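Escobillero al lado del inodoro, ¿a la derecha o a la izquierda?

Jeanie Baxter
¡Hola a todos! Estoy reorganizando un baño muy pequeño, todo blanco, y me encanta cómo va quedando. Me falta decidir el sitio del escobillero. ¿Dónde lo tenéis vosotros?

Grulow
En el suelo y a la derecha, sin dudarlo. Yo lo tuve 5 años detrás y era un suplicio sacarlo - ¡el cambio se nota muchísimo! Si es de los abiertos por delante, mejor todavía, se limpia en un momento.

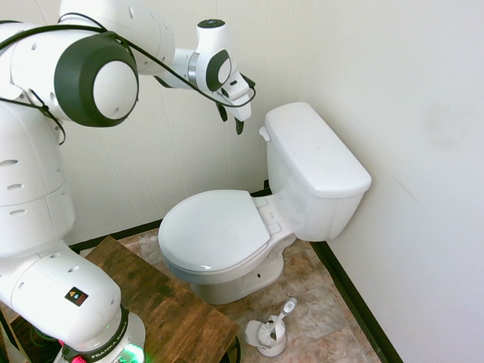 El escobillero, a la derecha del pie del inodoro.

Tumton
A la izquierda también vale, ¿eh? Lo importante es que puedas fregar bien la esquina. ¡Suerte con el baño!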